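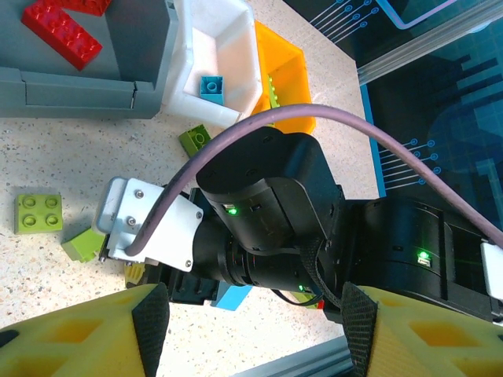
きこえにくさ（難聴）とは、音が耳から脳までとどくとちゅうのどこかで、音が弱くなったり、形がかわったりする状態です。音が小さくなるだけの人もいれば、音はきこえても、ことばとしてききとりにくい人もいます。きこえにくい人と話すときは、目で見える情報も役に立ちます。黒い部品の上で光る小さな緑色のランプは、音を出さずに機械の状態を知らせます。玄関のチャイムや目ざまし時計にも、光で知らせる型があります。

音の大きさとデシベル
音の大きさは「デシベル（dB）」という単位で表します。しずかな図書館は40デシベルくらい、走っている電車の中は80デシベル近くになります。デシベルはふつうのたし算とはちがう決まりの単位で、40デシベルの音を2つ重ねても80デシベルにはなりません。

きょりと雑音
広い場所では、音の出るところからのきょりが2倍になると、音は6デシベル小さくなります。かべや天井のある部屋では音がはね返るため、へり方はこれより小さくなりますが、はね返った音が次のことばに重なり、ききとりのじゃまをします。

話し声と、まわりの雑音の大きさの差を「SN比」といいます。教室では、話し声が雑音より15デシベル以上大きいことがめやすとされています。いすを引く音やエアコンの音も雑音に入ります。
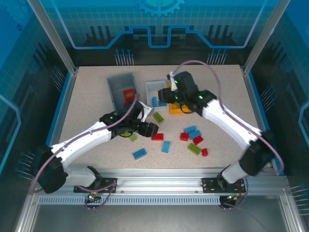
写真：Merle Faulkner／Ngata

補聴器のしくみ
補聴器は、マイクで音をとらえ、電気の信号にかえて大きくし、もう一度音にもどして耳に送ります。高い音だけがきこえにくい人には、高い音を中心に大きくするように調整します。ただし、マイクには雑音も入ります。補聴器をつけていても、さわがしい場所では話がききとりにくいことがあります。

口の形を読む
くちびるの動きからことばを読みとる方法を「読話（どくわ）」といいます。「たまご」と「たばこ」は口の形がほとんど同じで、見ただけでは区別がむずかしいことばです。読話では、話の流れや表情も手がかりにします。手話や筆談を使う人もいます。どの方法を使うかは、人によっても場面によってもちがいます。

話すときに気をつけること
・相手から顔が見える位置に立つ。
・まどを背にしない。顔がかげになり、口の動きが見えにくくなります。
・一人ずつ話す。
・大声を出さず、ふつうの速さで、ことばのまとまりごとに区切る。
・通じなかったときは、別のことばに言いかえるか、紙に書く。

ことばの説明
内耳（ないじ）：耳のいちばんおくの部分。音のふるえを神経の信号にかえる「かぎゅう」がある。
筆談（ひつだん）：紙や画面に字を書いて話をすること。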